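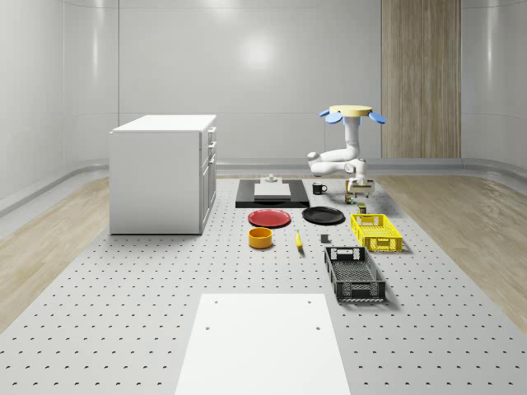 Temps de lecture : 2 minutes

Visiter une communauté mennonite : vos questions

Faut-il prévenir avant de venir au culte ?
Non, le culte est ouvert à tous. Un groupe de plus de six personnes doit tout de même écrire à l'assemblée, car la salle de Bunder compte 53 places et les familles arrivent tôt. Les portes ouvrent une demi-heure avant le premier chant.

Les mennonites sont-ils des amish ?
Les deux groupes viennent de l'anabaptisme du XVIe siècle et se sont séparés en 1693. La plupart des mennonites de France conduisent, utilisent un téléphone et exercent tous les métiers. Rien ne les distingue de leurs voisins dans la rue.

Comment dois-je m'habiller ?
Comme vous le feriez pour un repas de famille. Le foulard n'est pas demandé aux visiteuses. Quelques femmes âgées le portent encore pendant la prière, c'est leur choix.

En quelle langue se déroule le culte ?
En français. Un ou deux cantiques sont chantés en allemand, avec les paroles traduites dans le recueil. Le dialecte ne s'entend plus guère qu'à la sortie, entre anciens.

Pourquoi chante-t-on sans instrument ?
C'est l'usage à Bunder, pas une règle générale. D'autres assemblées ont un piano ou une guitare. Le chant à quatre voix s'apprend sur place - personne ne vous demandera de lire la musique.

Peut-on prendre des photos ?
Pas pendant le culte. Dehors, demandez aux personnes concernées, et aux parents pour les enfants. Le cimetière et la façade peuvent être photographiés librement.

Baptisez-vous les enfants ?
Non. Le baptême se reçoit sur demande, après une confession de foi personnelle. Les nouveau-nés sont présentés à l'assemblée, qui prie pour eux et pour leurs parents.

Puis-je rester au repas ?
Oui, un repas partagé suit le culte une fois par mois, sauf en août. Apportez un plat froid ou un dessert. Il n'y a pas d'alcool à table.

Où se trouve la ferme Brosine ?
À 20 minutes à pied de la salle, par le chemin qui longe le ruisseau. Les cultes s'y tenaient autrefois dans la grande chambre, avant la construction du bâtiment actuel. La ferme est habitée et ne se visite pas, mais on la voit bien depuis le chemin.

Les archives sont-elles accessibles ?
Le fonds Florance réunit 922 pièces : baux, lettres, registres de famille, recueils de cantiques. Il se consulte sur rendez-vous, de 14 h à 17 h. Les documents postérieurs à 1940 demandent l'accord de la famille concernée. Les copies sont payantes - prévoyez de la monnaie.

Je cherche un ancêtre, par où commencer ?
Par l'état civil de la commune, puis par les registres du fonds. Les noms changent d'orthographe d'un acte à l'autre, essayez plusieurs formes. Indiquez dans votre message le nom, le village et la période recherchée.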